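4. Reporting a concern about a child (Tultel Safe Desk, front desk guide)

Read this before your first shift on the line. Keep it open in a second tab.

Before you start
You need: your desk login, the Vulitz handset, the rota page. If the handset shows amber, it's not paired. Go back to section 3.

CAUTION: If a child is in danger right now, call 911 first. Log it after. Do not wait for a supervisor to pick up.

4.1 Opening a report

1. Press New, then Child / Sitter. Not General. General goes to the slow queue.
2. Type what the caller says in their own words. No tidying up, no guessing at ages.
3. Ask where the child is and who is with them. Sitter, relative, neighbor, unknown. Pick one from the list.
4. Ask if there's any injury the caller has seen themselfs. Seen and heard about are two seperate boxes.
5. Save. You get a 9 digit number. Read it back to the caller.

Note: the form times out after 27 minutes and drops anything unsaved. Save early, save again.

4.2 Setting the level

6. Level 1: worry only, nothing seen. Level 2: something seen, child is with a safe adult. Level 3: injury, or child alone with the person named.
7. Not sure between two? Go up.
8. Level 3 rings the duty lead and the Usmani office line together. If neither answers in 3 minutes, press Escalate. Keep the caller on if they're willing.

CAUTION: Never call the person named in the report. Never call the sitter "to check." That goes for Level 1 too.

4.3 Photos and messages from callers

9. Don't take pictures over your own phone. Send the upload link from the Clustard tab.
10. Check the file opened. Don't rename, crop or forward it.
11. Wrong file sent? Leave it in, mark Not Relevant, add your initials. Deleting breaks the record and we can't get it back.
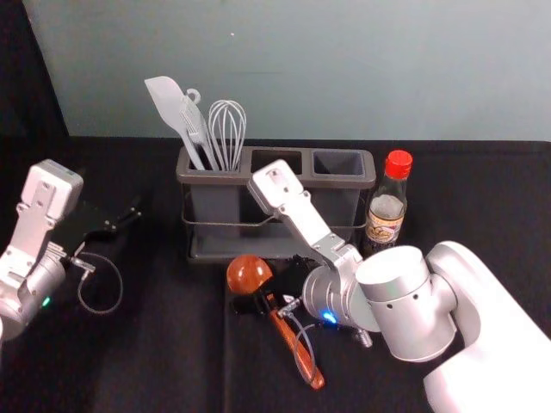 12. Close the Clustard tab before you take another call. Links stay tied to the last open report.

4.4 Handing over

13. End of shift, open My Reports. Anything still on Level 2 or 3 needs a handover line. One line is fine. What's done, what's waiting.
14. Tell the next desk out loud as well. A note alone doesn't count as a handover.
15. Log out of the handset, then the screen. In that order or the handset keeps ringing to you.

Note: reporters calling about an open case go to the press number on the rota page. Don't confirm a name, a street or that a report even exsists.

Next: section 5, Call-backs and repeat callers.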